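Home | About | Meetings | Equipment | Documents | Contact

Nurine Shared Kitchen Cooperative
Minutes of the equipment planning meeting
July 7, 2019, upstairs room, Braltard building

Present: the five members of the equipment group, the bookkeeper, and 2 guests from the Itudell office. One member sent apologies.

1. Minutes of the last meeting

The minutes from May were read and accepted with one correction. Under item 4, the price of the service contract was written without tax. The secretary will put the correct amount in the file.

2. Budget for the year

The bookkeeper explained that the equipment fund has now 273 units of saving, in the internal units which we use for sharing the costs between the three kitchens. From this, 81 units are already promised for the new floor drain in the Bermúdez kitchen. The group discussed if the drain could be moved to the next year. It was decided that it can not, as the plumber has been confirmed.

The remaining 192 units can be used for the arm project, for repairs, and for the reserve. The bookkeeper asks that the reserve will not go under 50 units. There was agreement on this.

3. Robotic arm for the dish area

The meeting continued the discussion from May on buying one arm for the sink and dishwasher side of the kitchen. Before any order is made, the work is tested in simulation with a model kitchen, prepared by the Itudell office. The guests showed the model on the screen. It has a double sink, one counter, and a dishwasher which stands open with a red cup lying in the rack.
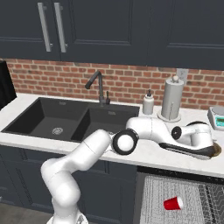 The group had three offers on the table. The first offer includes the arm, the gripper and the installation, but the training of staff is paid separately. The second one is cheaper, but the delivery is long and the spare parts must be ordered from abroad. The third is a rental for 2 years with a possibility to buy at the end. The bookkeeper prefers the rental, because the monthly cost is known in advance. Two members are against the rental, as they have the experience with the old mixer, where the final price became higher than a new machine.

It was asked whether the price of the gripper is included in the rental. The paper from the supplier is not clear in this point. The secretary will write to them and ask for an answer in writing.

It was also asked how much free counter the arm needs. In the model the arm reaches across the front of the sink to the right end of the counter, so a person could not comfortably use the sink in the same time. The kitchen staff want to know at what hours the arm would work. The proposal is to plan it only for after the lunch service, and to write this in the working rules before the purchase.

4. Place for the base

The guests from Itudell explained that the position of the base must be fixed early, as the electrical work depends on it. The building owner in Braltard allows one new outlet but no drilling in the floor. A heavy plate on the floor is possible. The price of the plate is not in any of the three offers and must be added to the budget as its own line.

One member proposed to put the scale and the paper towels on another part of the counter, so that the right side is free. Others said the staff are used to finding these things near the sink. No decision was taken. The model will first be tried with both arrangements.

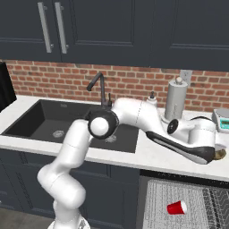

Simulated kitchen, Itudell model: the gripper at the right side of the counter, next to the scale.

5. What we want to see from the simulation

The group agreed on the following points for the Itudell office:
- picking up small objects from the counter near the scale
- taking a cup which lies on its side in the dishwasher rack
- moving over the sink without touching the faucet or the soap dispenser
- the same work with the paper towel holder moved to the left

A written report is expected before the next meeting. The simulation work costs 5 units and is paid from the arm project. Accepted, no votes against.

6. Other equipment

The Bermúdez kitchen asks for new shelves in the dry store. The request is moved to the next meeting, as there was only one price. The group reminds all kitchens that 2 prices are needed for every request.

The service contract for the dishwashers ends soon. The bookkeeper will ask for the same conditions as before.

7. Next meeting

The date will be sent by e-mail when the report from Itudell is ready. The room in Braltard is reserved.

Minutes written by the secretary.

Shares: 5 | Comments: 3

Comments

kitchen_member: Please add to item 3 that we asked also about the noise. I think it was forgotten.

Secretary: Thank you, I will put it in the corrections at next meeting.

dryshelf: We have the second price for the shelves now, where do I send it?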